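The Last Cup at Mellport

Shanti Shukla keeps her office coffee in a jar with a strip of masking tape across the lid. The tape says what's inside and when she opened it. She has done this for years, and when people ask her how to get better coffee at work for less money, she starts with the tape.

"Most bad coffee is old coffee," she says. "People blame the machine. Go and look at when the bag was opened."

Shukla manages the shared kitchen in a converted cannery in Mellport, where 42 people from nine small companies eat lunch, wash dishes and argue over the refrigerator. Two years ago the building paid for a pod machine, a lease on that machine, and a monthly delivery of pods. It no longer pays for any of them. The coffee is brewed in batches in a plain drip machine, and the tenants drink more of it than they used to.

The shared kitchen is an odd kind of room. It belongs to everyone in a building, so the small decisions in it tend to be made by whoever orders supplies. In many offices that person has a real job to do as well, and the coffee gets ten minutes a month. The result is a standing order that was set up long ago and has never been looked at since.

When Shukla took over the Mellport kitchen, she sat down in June with a full year of invoices. Pods, paper cups, lids, stirrers, sugar packets and creamer came to $1,682 above what she thought the room ought to cost. Lids were a surprise. Hardly anyone used them, and they were arriving by the case because they were sold as a set with the cups.
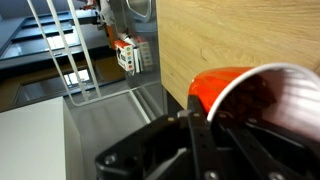 She canceled the lids first. Then she wrote to the tenants and asked what they drank, at what time of day, and whether they took it back to their desks. The answers were useful. Most people wanted one cup before ten and another after lunch. A small group drank tea and had been bringing their own for years because the tea on the shelf was so poor. One company of three people didn't drink anything hot at all and had been paying its share the whole time.

The new plan was simple. Coffee comes from Kasprzak, a roaster two streets over that sells it in five-pound bags and will grind it on request. Shukla buys it as whole beans. The grinder, a secondhand Duka with a dent in the hopper, sits on a folded towel to keep the noise down. Tea comes loose in tins. The tenants who drink nothing pay a smaller share.

The brewing took longer to settle. Her first batches were weak, and there were complaints. She had been measuring with the scoop that came with the machine, filled to a different height each morning depending on who was filling it. Now there is a kitchen scale. She uses 50 grams of coffee for a small batch and doubles it for the full carafe. The number is written on an index card taped inside the cabinet door, along with the grinder setting and the name of the filter size that fits.

Water matters too, though less than people who sell filters would like. Mellport's tap water is hard and leaves a crust on the heating element. Shukla runs a descaling solution through the machine on the first working day of the month and follows it with two full tanks of clean water. She tried a filter pitcher for a while. It was always empty when someone needed it, and the taste was the same to her, so she gave it away.

Then there is the question of how long a pot can sit. The old machine at her last job had a hot plate, and by midmorning the coffee tasted burned. The one in Mellport brews into an insulated carafe. Shukla pours out anything left after two hours. She admits that she pours out more than she'd like, and she has started making the afternoon batch smaller.

What people drink from is the part of office coffee that causes the most bad feeling. Paper cups are easy and nobody has to wash them, but they take up a shelf, they fill the trash, and they cost money every week. Mugs cost money once, and then somebody has to wash them. A red cup standing on a light wooden countertop looks like nothing much, and yet in a shared kitchen it can sit in one spot for days while everyone waits for somebody else to deal with it. Mellport went through a bad stretch of this. At one point the dish rack was empty and every mug in the building was on a desk or in the sink.
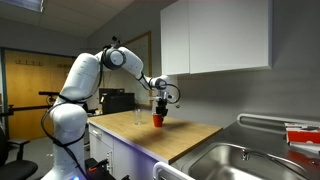 Shukla's answer was to own fewer of them. She boxed up the odd souvenir mugs and put out 21 that stack, and anyone who wants a personal mug keeps it at their desk and out of the rack. It helps to have one that is easy to spot. A small red cup left toward the back of a counter gets noticed and claimed, and a white one joins the pile. The dishwasher runs at four each afternoon, full or not, and whoever turns off the kitchen lights unloads it.

Paper cups are still in the cabinet for visitors. She orders one sleeve at a time.

Some of her changes failed. A cold brew tap from a company called Ondano lasted one summer. People liked it, but the keg had to be picked up by car, the line needed cleaning, and Shukla was the one doing both. An honor jar for oat milk never covered the oat milk. She folded that into the general share and took the jar home.

For anyone starting with a kitchen like hers, she suggests a month of doing nothing except writing down what gets thrown away. Old milk and half pots will probably head the list. After that, buy less coffee more often and get a scale. Leave the machine alone until everything else is sorted out, as the one you have may be fine.

The next thing on her own list is the refrigerator. There are four open jars of the same mustard in it, and she is planning to bring the tape.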